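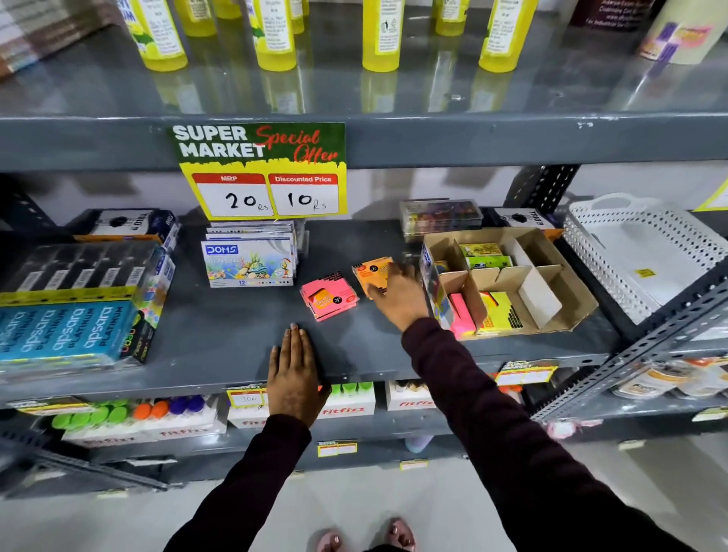 謝る手紙は午前中に書いてはいけない、とスーウィンは言いました。午前中の人間はまだ自分が正しいと思っている、夕方になって少し疲れたころに書けば、言い訳をする力が残っていないので短くてよい手紙になる、という説明でした。

私はその話を、マッキンタイアさんの家へ行く坂道の途中で思い出しました。午前十時でした。マッキンタイアさんは午後になると眠くなるので、午前に来てほしいと言われていたのです。

ヒヌトンは坂の多い町です。港から見ると家が階段のように並んでいますが、歩いてみると階段はあまりなく、ただ道が斜めになっています。私はこの町に来て三度目の夏を迎えるところで、徐商店の二階に部屋を借り、昼は下の店を手伝い、夜は言葉の勉強をしていました。スーウィンは隣の部屋に住んでいました。本名はトゥ・スーウィンといいますが、町の人は名字のほうを忘れています。

手紙の仕事は、仕事というほどのものではありません。最初は、店に来るお客さんに封筒のあて名を頼まれました。私の字は上手ではありませんが、外国人の字なので、一つ一つの文字が離れていて読みやすいそうです。郵便局の人にもほめられました。それから、目の悪い人に届いた手紙を読んであげたり、役所に出す紙を書いてあげたりするようになりました。お礼には野菜や、焼いた菓子をもらいました。

レイモンド・マッキンタイアさんは九十一歳でした。女の人です。名前を聞くとよく男の人だと思われるけれども、つづりの最後に e がつくのだと、初めて会った日に教えてくれました。
「その e を書き忘れた人とは、私は結婚しませんでした」
私は冗談なのか本当の話なのか分からず、はい、と答えました。

家の中は涼しく、古い紙と石けんのにおいがしました。窓のそばに机があって、その上に大きなタイプライターが置いてありました。トゥリックスという、もう作られていない会社の機械です。マッキンタイアさんは昔、これで船会社の書類を打っていました。今は指の力が弱くなって、キーが下まで下がりません。

「あなたは打てますか」
「ゆっくりなら打てます」
「では、手で書いてください。この機械で打った手紙は、請求書のように見えますから」

私は自分のペンを出しました。マッキンタイアさんはいすに深く座り、ひざの上に毛布をかけて、しばらく窓の外を見ていました。
「妹に書きます」と彼女は言いました。「四十年、話をしていません」

私はペンを持ったまま待ちました。こういうとき、何か言うべきなのか、黙っているべきなのか、私の国の言葉でも私にはよく分かりません。

「まず日付を」

私は紙の右上に、二〇二一年六月二十四日と書きました。マッキンタイアさんは紙をのぞきこんで、うなずきました。
「それから、親愛なる、と書いて、いいえ、書かないで。名前だけにしましょう。いえ、名前だけだと怒っているみたいですね」
「『お元気ですか』から始めますか」
「元気でなかったら、どうするのですか」

その日は、日付だけで終わりました。マッキンタイアさんは話しているうちに目を閉じて、そのまま眠りました。私は紙を机の上に置き、風で飛ばないように、その端をトゥリックスの下に少しはさんで帰りました。

夕方、店を閉めてから、スーウィンに話しました。彼女は裏の石段に座って、豆のさやをむいていました。
「だから言ったでしょう。午前中はだめなの」
「でも午後は寝てしまうんです」
「じゃあ、夕方に起きたころに行けばいい」
「夕方は店があります」
「店は私が見る」

スーウィンは船の仕事をしていました。向こうの島へ行くナナ号という渡し船で、切符を切り、ロープを投げ、酔った人に水をあげます。天気の悪い日は船が出ないので、そういう日には店を手伝ってくれました。そのころは雨がよく降り、彼女は店にいることが多かったのです。

次の日、私は夕方に坂を上りました。雨は細かくて、傘をさしてもさなくても同じようにぬれました。マッキンタイアさんは起きていて、台所でお茶をいれようとしていました。やかんが重そうだったので、私が代わりました。

「妹さんは、どこに住んでいるんですか」
「島です」
「島というのは、あの島ですか」
「ほかに島がありますか」

私はやかんを置きました。あの島は、この家の窓から見えるのです。晴れた日には、向こうの家の洗濯物の色まで分かります。ナナ号で半時間もかかりません。私は四十年という言葉を聞いて、海をいくつも越えた遠い国を想像していました。自分が遠くから来た人間なので、離れている人はみんな遠くにいると思っていたのかもしれません。

「歩いて行けないところは、みんな同じです」とマッキンタイアさんは言いました。「船に乗るつもりがなければ、島も月も同じです」

けんかの理由は、船でした。二人の父親が小さな漁船を残しました。妹さんは船に乗りたかった。マッキンタイアさんは売りたかった。家の屋根が悪くなっていて、直すのにお金が要ったからです。船の紙には姉の名前だけが書いてありました。父親が、長女の名前を書けばいいと簡単に考えたのでしょう。妹さんが親せきの結婚式で町を離れていた間に、マッキンタイアさんは船を売りました。

「五百で売りました」
「五百というのは、高いんですか」
「安かったのです。急いでいましたから。妹が帰ってくる前に売りたかったのです」

それから彼女は、お茶を一口飲んで言いました。
「今のところは書かないでください」

私は何も書いていませんでした。しかし書かないでくださいと言われると、その言葉は頭の中に書かれてしまいます。外国語で聞いた言葉は特にそうです。意味を間違えないように、何度も中でくり返すからです。

その夕方は、こう書きました。

「屋根は今もしっかりしています。あのとき直した屋根です。台風でも落ちませんでした。」

マッキンタイアさんは、読んでください、と言いました。私が読みました。彼女は首を横に振りました。
「これは自慢です」
「そうでしょうか。屋根の話に聞こえます」
「妹が読めば自慢です。売ってよかったと書いてあるのと同じです」

私はその紙を折って、自分のかばんに入れました。捨ててくださいと言われたのですが、人の手紙をどうやって捨てればいいのか分からなかったのです。

三日ほど同じことが続きました。梅の木のことを書いて、やめました。母親の墓のことを書いて、これは命令のようだと言って、やめました。一度は「ごめんなさい」とだけ書きましたが、マッキンタイアさんは長い間それを見て、こう言いました。
「きれいな字ですね」
「ありがとうございます」
「きれいすぎます。あなたが謝っているように見えます」

確かにそうでした。その紙の上で謝っているのは私でした。私は船を売ったこともなく、妹もいません。兄が一人いて、電話をすればいつも同じことを聞きます。ごはんは食べているか、いつ帰るのか。私はいつも、食べている、まだ分からない、と答えます。 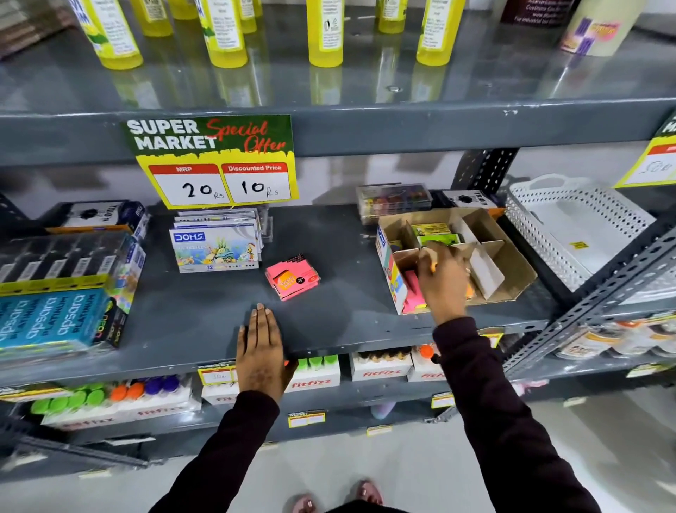 その晩は眠れなかったので、かばんの中の紙を出して、机の上に並べてみました。日付だけの紙はマッキンタイアさんの家にありますから、ここにあるのは途中でやめた手紙ばかりです。屋根、梅、墓、それから私のきれいな字の「ごめんなさい」。辞書を引いて、「謝る」という言葉のところを読みました。例文が出ていました。彼は遅れたことを謝った。彼女は手を振って謝った。辞書の中の人たちは、みんな一行で謝って、次の言葉へ行ってしまいます。

壁の向こうで、スーウィンがせきをしました。薄い壁なのです。
「まだ起きてるの」
「起きています」
「手紙？」
「はい」
「私が持っていってもいいよ。明日、ナナは出るから」
「まだ何も書いていません」
「何も書いてないのを持っていくよ」

私は少し腹が立ちました。こちらは毎晩辞書を引いて働いているのに、からかわれたと思ったのです。けれども、電気を消してから、彼女の言ったことが気になって、また眠れなくなりました。

次の日はよく晴れました。夕方、私が行くと、マッキンタイアさんは自分で机の前に座っていました。白いブラウスを着て、髪に櫛を入れていました。手にはえんぴつを持っています。

「今日は私が書きます」と彼女は言いました。「あなたは紙を押さえていてください」

私は日付の書いてある紙を、タイプライターの下からそっと抜きました。端のほうに、機械の足の丸いあとがついていました。新しい紙にしますかと聞くと、それでいいと言いました。私が両手で紙を押さえ、マッキンタイアさんがえんぴつを動かしました。えんぴつは紙の上で止まったり、急に走ったりしました。線がふるえて、一つの文字が隣の文字の中に入ってしまいます。日がだんだん低くなり、机の上が赤くなりました。私は腕が疲れましたが、放しませんでした。

書けたのは、短い文が一つでした。

「船を売ったのは、あなたに止められたくなかったからです。」

その下に、名前を書きました。最後の e は大きくて、紙の外に出そうになっていました。

「読めますか」
「読めます」
「妹は目がいいのです。昔からそうでした。私が見えない魚の影を、あの子は先に見つけました」

封筒のあて名は私が書きました。そこは私の字でいいと言われたのです。それで私は、ここまでの数日間の分を全部こめて、ていねいに書きました。島には番地がないので、名前と、教会の下の青い戸の家、と書きます。戸の色が今も青いかどうか、マッキンタイアさんは知りませんでした。

切手は貼りませんでした。スーウィンが朝の船で持っていくことになったのです。郵便で出すと、一度大きな町の局まで行って、そこからまた戻ってくるので、すぐそこに見える島なのに何日もかかります。

スーウィンは封筒を、切符を入れる革のかばんの内側に入れました。
「戸が青くなかったら、どうする？」
「聞いてください、島の人に」
「緑だったら？」
「だから、聞いてください」

彼女は笑って、坂を下りていきました。私は店の前に水をまいてから、港のほうを見ました。ナナ号は古い船で、出るときに大きな音を出します。その音が坂の上まで聞こえることを、私は知っていました。マッキンタイアさんはその時間、いつも起きています。

夕方に帰ってきたスーウィンは、戸は青かったと言いました。
「ぬり直してあった。新しい青だった」
「妹さんに会えましたか」
「会ったよ。受け取って、表を見て、きれいな字だって」
「それから？」
「それからって、それだけ。戸を閉めた」
「中は読まなかったんですか」
「人の前で読む？　私だったら読まない」

私はそのとおりにマッキンタイアさんに伝えました。戸は青かったこと、ぬり直してあったこと。字のことは言いませんでした。マッキンタイアさんは、そうですか、と言い、それから、あの子は昔からペンキをぬるのが下手だった、床にたらすのです、と言いました。

返事は来ませんでした。私は毎日、スーウィンが帰ってくる時間に店の戸口に立ちました。彼女は遠くから首を横に振るか、忙しいときには何もしないで通りすぎました。マッキンタイアさんのほうは、何も聞きません。私が行くと、別の話をしました。船会社で働いていたころの社長が犬をこわがった話や、トゥリックスのリボンを自分のインクで黒くした話です。私はもう手紙を書きに行くのではなく、ただお茶を飲みに行っていました。言葉の練習にもなりましたし、彼女は私の間違いをすぐに直してくれました。「雨がやんだ」と「雨が終わった」は違います。終わるのは会議や映画です。雨はやむのです。

「けんかは、やむのですか、終わるのですか」と私は聞きました。
マッキンタイアさんは考えて、
「けんかは、終わる、でいいでしょう」と言いました。「でも、やむ、という人がいても、私は直しません」

七月になって雨の日が少なくなり、島へ泳ぎに行く人が増えました。スーウィンは日に焼けて、店を手伝う時間がなくなりました。私は一人で棚をふき、荷物をほどき、お客さんの封筒にあて名を書きました。

ある夕方、スーウィンが船の服のまま店に入ってきて、かばんから袋を出しました。茶色い紙の袋で、口がひもで結んであります。

「教会の下の家から」
「手紙ですか」
「重いよ。手紙だったらずいぶん怒ってる」

私は店を閉めないで、そのまま坂を上ってしまいました。あとで徐さんにしかられましたが、そのときは店のことを忘れていたのです。途中で靴のひもがほどけて、結ばないで歩きました。

マッキンタイアさんは毛布をひざにかけて、いつものいすにいました。指が動きにくいので、ひもは私がほどきました。中には干した魚が入っていて、油紙で包んであります。その間に、たたんだ紙がはさまっていました。紙には魚の油がしみて、ところどころ透きとおっていました。

「読んでください」
「私が読んでいいんですか」
「眼鏡をどこかに置きました」

眼鏡は彼女の胸のところに、ひもで下がっていました。私は何も言わないで紙を開きました。妹さんの字は大きくて、右に傾いていました。こう書いてありました。

「あの船は、買った人が次の冬に沈めました。私が乗っていたら沈めなかったと思います。でも、沈めたかもしれません。魚は薄く切って、少し火にかざすこと。姉さんはいつも焼きすぎる。」

名前はありませんでした。

マッキンタイアさんは、もう一度、と言いました。私はもう一度読みました。二回目は少しゆっくり読みました。「かざす」という言葉を私は知らなかったので、そこで声が小さくなりました。

「かざす、というのは、焼くのと違うんですか」
「違います。火の上に、こうして」

彼女は毛布の上に手を出して、見えない火の上で、見えない魚を裏返しました。手はふるえていましたが、裏返すところは速くて上手でした。

「焼きすぎてなどいません」と、それから言いました。「あの子が生で食べたがるだけです」

台所で火をつけたのは私です。マッキンタイアさんは後ろのいすから、まだ、まだ、と言いました。窓が開いていて、暗くなりはじめた海の向こうに、島の明かりがついていました。どれが教会の下の家なのか、私には分かりませんでした。

「もう裏返してもいいですか」
「まだです」

煙が出てきました。私は皿を持って、次の言葉を待っていました。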